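Workplace inspection checklist – automation areas
Site: Bikcombe, ground floor, packing hall and handling room
Month: July
Done by: Agustina Cisternas. With: Mirta Alarcón (shift lead), Renato Alarcón (maintenance) for the first half only, called away
Previous sheet: see folder, most of it still open

Y = ok, N = not ok, P = partly, comments after.

SECTION A – Packing hall, Adby line

A1 Walkways clear and marked. P. Yellow line worn through by the infeed, can hardly see it. Pallets over the line again at the 10 am break.

A2 Guards in place and locked. Y.

A3 Emergency stops reachable from every standing position. N. The one by the labeller is behind the new bin rack. Move the rack, not the stop. Renato to do before night shift.

A4 Stops tested. Y, all but the labeller one, see above.

A5 Warning light visible from bench. P. Fine for anyone standing. Amancay Godoy sits for most of her shift now and can't see it past the conveyor. Second lamp asked for in the spring, no answer.

A6 Noise. P. Loader is quieter than the old one but the air blast isn't. Two people told me they take ear plugs out to hear the stop alarm. Needs a proper reading, booked with Prastotlow.

A7 Restart after a jam. N. Three different ways of doing it depending who you ask. Written version on the panel is for the old software. Take it down today even if the new one isnt ready.

SECTION B – People and workload

B1 Job changes explained before they happened. N. Packers found out from the rota. Mirta says she was told the same morning.

B2 Training. P. 13 names on the list, 10 signed off. Other three are on nights and the trainer only comes days. Sort this, they are working next to the thing regardless.

B3 Breaks. P. The line doesn't get tired so the gaps have gone. Used to be a natural stop at every roll change. Ask for a fixed five minutes each hour – Mirta supports, management "looking at it".

B4 Lifting. Y. Big improvement. Nobody lifts the full crates onto the infeed any more, and shoulder complaints are down according to the first aid book.

B5 Repetitive work. N. Less lifting, more picking out rejects. Same wrist, same reach, all shift. Rotate every 120 minutes at the most, currently whenever someone remembers.

B6 Pace set by machine. P. Set at 38 a minute on the day I looked. Amancay says it was put up without anyone telling the bench. Speed changes to go in the shift book with a name next to them.

B7 Staff know who to report to. P. Most said Mirta. One said "the robot people". Put a name and number on the board.

SECTION C – Handling room (hand-held grippers, for teaching the Yáñez cells)

C1 Room sign on door, hours shown. Y.

C2 Staff here by choice. Y. Asked each one separately. Agustina Yáñez wants it in writing that anyone can go back to the line without losing the rate. Agree.

C3 Grip fatigue. P. Worst at the end of the session, thumb mostly. Swap hands if you can, stop if you can't. Smaller handles wanted for smaller hands, it's been raised befor.

C4 Gloves. P. Right type but only large left in the box. Order small and medium.

C5 Seating and table height. P. Chairs fine. People lean for the far side of the table instead of getting up. Remind at start of session.

C6 Cables. N. Tidy along the wall and keep off the floor. Clips from Renato's store.

C7 Privacy. P. Notice says what gets recorded but not how long it's kept. Also doesn't say whether it counts towards anyone's performance. Told verbally it doesn't – put it on the notice.

C8 Cleaning of grippers between users. Y. Wipes at the door, log filled in.

ACTIONS
Rack off labeller stop – Renato, today
Old restart sheet down – Mirta, today
Night training – Mirta to chase
Second lamp – me, again
Gloves, clips – stores
Notice wording – Agustina Y. and me

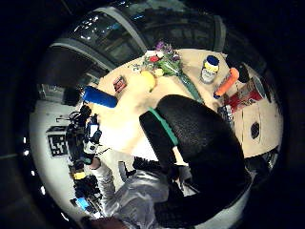

Next check in four weeks, sooner if the speed goes up. Night shift to be included this time, I'll come in for the start of it. Copy to Mirta and one on the board by the kettle please, the last one never got put up.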